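Dry-Erase Marker Life in Shared Study Rooms
Project report, Materials and Everyday Products course
Group 3, Trinora College

1. Background

The study rooms in the Yilma building have whiteboards on two walls each, and the college supplies the markers. Complaints about faint writing make up most of the notes left at the front desk. The building office replaces markers whenever a note comes in, without checking whether the old one is empty. Our project looked at how long a marker writes under controlled conditions and at how much of the early loss comes from the way markers are stored and capped.

The work ran through the spring term and ended in February of the following year, when the last storage samples were tested. The delay was caused by a shortage of test boards.

2. Scope

We tested one type of marker only, the standard blue one from the supply closet. Black and red were left out to keep the number of samples manageable. A total of 40 markers were drawn from the same delivery and split into equal groups by storage position: cap up, cap down, flat, and flat with the cap left off overnight once a week.

The construction is the ordinary one. A blue cap fits over the writing end of a white barrel, and a short blue plug closes the other end. The cap and the plug are not the same shade, the plug being the deeper of the two, so the ends can be told apart at a glance even when a marker is lying among others.

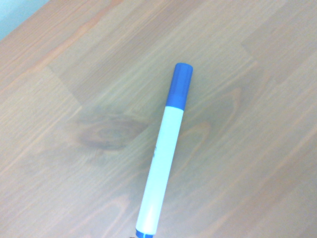 Page last changed: February, 4:10 p.m. (section 5 corrected)

3. Method

Each marker was fixed in a sliding holder and drawn across a coated steel board in straight strokes of equal length. Pressure was set by a small weight on top of the holder. The board was wiped with a dry felt block after every pass. A run ended when the stroke could no longer be read from the back of the room by two group members, or at 1,000 strokes, whichever came first.

The first holder was copied from a design in the Wutby workshop folder. It gripped the barrel too low and let the tip wander, so the first set of runs was thrown out. The second holder clamps the barrel at two points and gave straight lines throughout. The clamp screws should be tightened by hand only. One barrel was dented with pliers and that sample was replaced from the same delivery.

Markers were weighed before storage and again before the run. The scale in the Sesinetti lab drifts when the door is open, and weighings taken on those afternoons were repeated.

4. Results

Markers stored flat and markers stored cap down both reached the stroke limit in every run. Markers stored cap up faded earlier, and the fading was gradual, with the line turning pale along one edge before it broke up. Three of the cap-up markers recovered after a night lying flat and then reached the limit.

The group left uncapped lost the most weight and gave the shortest runs. Recovery was poor. Laying these markers flat again made little difference to the line.

5. Sources of error

The reading test depends on eyesight and on the lighting in the room. We kept the same two readers and closed the blinds, but did not measure light levels. An earlier version of this section said that all runs used one board. Two boards were used, and the second has a slightly rougher coating. Runs on that board are marked in the log.

We also did not account for the way people press when writing. Students tend to push harder as a line gets fainter, which flattens the tip. Tip wear was left out of the measurements.

6. Recommendations

The trays under the boards already hold markers flat and should stay in use. The upright cups on the tables should be removed, or the markers placed in them cap down. Markers reported as faint should be laid flat overnight and tried again before being thrown away. A second project could repeat the runs with black markers, using the same holder and a single board. The holder and spare clamp screws are in the group's drawer, with the log.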